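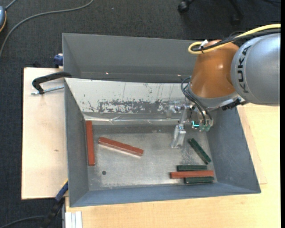 Fig. 5 - Metal bin with sloping walls and a flat floor. The paint on the off-white panel is worn.

5. Repainting worn metal bins and hoppers

This section covers touching up and repainting the inside of metal storage bins with Grivby two-part metal paint. It applies to bins used for dry, solid goods only. Do not use this paint inside bins that hold food, animal feed or drinking water.

Read section 4 (Safety and protective clothing) before you start.

5.1 What you need

Grivby Base 200 (grey primer)
Grivby Top 202 (off-white or grey top coat)
Grivby hardener, one tin for each tin of paint
Flat scraper and a stiff wire brush
Coarse and fine abrasive paper
Clean, lint-free cloths
Degreaser
Masking tape
Short-pile roller and a 50 mm brush

Note: Base 200 and Top 202 use the same hardener. Older tins marked Staltden use a different one and must not be mixed with the current range.

5.2 Checking the surface

1. Empty the bin and sweep it out. Look closely at the folds and corners, where dust packs down hard.

2. Look over each wall and panel in good light. Sort the damage into one of the three types below.

Scratches: thin marks that have not gone through to bare metal. Rub down and apply top coat only.

Flaking: patches where the paint has lifted and the metal shows through. Scrape, prime and apply top coat.

Pitting: small holes or deep rust. Do not paint over pitting. Have the panel repaired or replaced first.

3. Press a strip of masking tape firmly on to the paint next to each flaked patch, then pull it off sharply. If paint comes away with the tape, the patch is larger than it looks. Move outwards and test again until the tape comes away clean.

Note: Flaking is often worst on the lower part of a slope, where goods slide and knock against it. Test this area even if it looks sound.

5.3 Preparing the surface

1. Scrape off all loose paint. Work from the middle of the patch outwards.

2. Brush the bare metal with the wire brush until no loose rust is left.

3. Rub down the edge of the old paint with coarse paper, then fine, until you cannot feel a step with your fingertip.

4. Wipe the whole panel with degreaser and leave it to dry fully.

5. Wipe again with a clean, dry cloth. Do not touch the metal with bare hands after this.

CAUTION: Wear a dust mask and eye protection when scraping or rubbing down. Old paint may contain lead. If you do not know how old the coating is, have it tested before you disturb it.

CAUTION: Large bins hold fumes. Never lean or climb into a bin while using degreaser or paint unless the air is being drawn out by a fan - see section 4.

5.4 Priming

1. Stir the Base 200 well, add the whole tin of hardener and stir again. Do not mix part tins.

2. Brush primer on to the bare metal and a little way over the sound paint.

3. Leave overnight. The primer is ready when a thumbnail leaves no mark.

5.5 Top coat

1. Mix Top 202 in the same way as the primer.

2. Cut in along the folds with the brush, then roll the flat areas. Keep the coat thin - thick coats sag on a slope.

3. Apply a second coat the next day.

4. Leave the bin out of use for 5 days after the last coat. In cold weather, leave it longer.

Note: The new paint will look brighter than the old. If an even colour matters, repaint the panel from fold to fold.

5.6 Cleaning up

Clean brushes and rollers with Atdale thinner straight after use. Hardened paint cannot be removed. Keep leftover mixed paint in the open until it has set, then take it to a waste site that accepts paint.

Section last revised 29 November 2019.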